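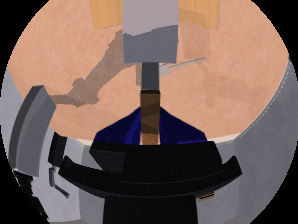 Fig. 1. Tabletop with gray block and light wood panels (rendered view).

Zeltasden Workshop Building - Fire Door and Exit Walkthrough, with comments

Marked OK, FIX or RECHECK. Comments are the inspector's own. Please don't edit them after the fact, which happened with the December sheet.

1. Main entrance, double doors
OK. Both leaves open fully and latch on their own. The sign says the closer was serviced by Prorine. There is no tag to back that up, so I am treating it as not serviced until I see one.

2. East corridor fire door
FIX. Closes to the frame but does not latch unless you push it. I was told it "always does it in the end." I tried it 17 times and it latched twice. Adjust the closer or replace it.

3. Door wedges
FIX. Two wedges under the east corridor door and one behind the paint store door. The last sheet says all wedges were removed. Maybe they were, for an afternoon.

4. Exit route, ground floor
RECHECK. Clear on the day, but everyone knew I was coming. There are fresh scrape marks where pallets usually stand. I would like to walk it again without notice.

5. Exit signs
OK, mostly. The sign over the loading door is lit but points left, toward the store. The exit is to the right. Swap the panel.

6. Emergency lights
FIX. The log shows a full duration test on every unit, all with the same result, in the same pen, on the same line of the page. I ran the test on the stair unit and it went out after 50 minutes. The log gives it 100. Retest all of them and write down what you get.

7. Extinguishers
OK. Pins in, gauges in the green, brackets firm. The one by the Amundsen press is blocked by a coat rack. Move the rack.

8. Alarm panel (Sonura)
RECHECK. No faults showing. Zone 4 is labeled "spare" on the panel and "paint store" on the wall chart. One of them is wrong, and I have a guess which.

9. Door seals
FIX. The strip on the paint store door has been painted over. Some people say a thin coat does no harm. I have seen no paperwork for that and would replace the strip.

10. Assembly point
OK. Marked and 196 feet from the building by my tape. The plan says "a safe distance," so at least now there is a number.

Overall: not passed. Items 2, 3, 6 and 9 need to be done before the next visit, with dates and receipts. "In progress" will be read as not started.

Last updated: Jul 2, 2019

Related items
Emergency light test log (blank)
Fire door closer adjustment notes
Ladder and step stool checklist
Paint store housekeeping sheet
Zeltasden December walkthrough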